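3.2 Showing the task by hand

We began the Holta study with remote control, because that was what we had, and I think it is fair to say that everyone on the team grew rather fond of it. The person giving the lesson sat at a desk, watched two video feeds, and moved the arms with a pair of joysticks. It worked well enough for pushing and sliding. Table-setting was another matter. Reaching over a rim without bumping it took even our most patient teachers many tries, and the recordings were full of little pauses in which the person was plainly working out which way was left.

In May we moved to hand-held grippers, one for each hand, with a camera on each (Figure 3). The teacher stands at the table and simply does the job, opening and closing the fingers as the work calls for it, and the path of each gripper is worked out afterward from the video. We kept 1685 lessons recorded this way and 1929 recorded by remote control, and we trained the same model on each set, so that the comparison in Section 4 would be as even-handed as we could make it.

We gave our teachers very little instruction, and we are glad of it. They were told which dishes belonged together and asked to keep the fingers in view of the cameras whenever they could (a thing easily forgotten once you get going!). Otherwise they were free to work at their own pace and in their own order.
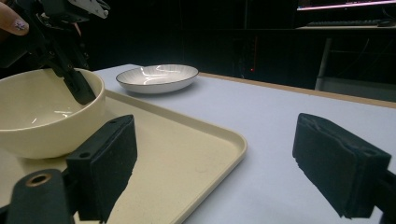 Figure 3. Two-handed lesson with bowl, tray and plate, from the camera on one gripper. The finger of the other gripper reaches over the rim of the bowl.

Patricio Valdebenito, reading an early draft, objected that freedom of this kind has a price: people who work with their own arms will happily reach in ways the robot cannot follow, and joysticks at least keep them honest about its limits. We took the point to heart. Every hand-held lesson was afterward checked against the reach of the Pindwood arms, and those that asked too much of the shoulder joint were set aside before training. The lessons set aside are listed with the others in the appendix.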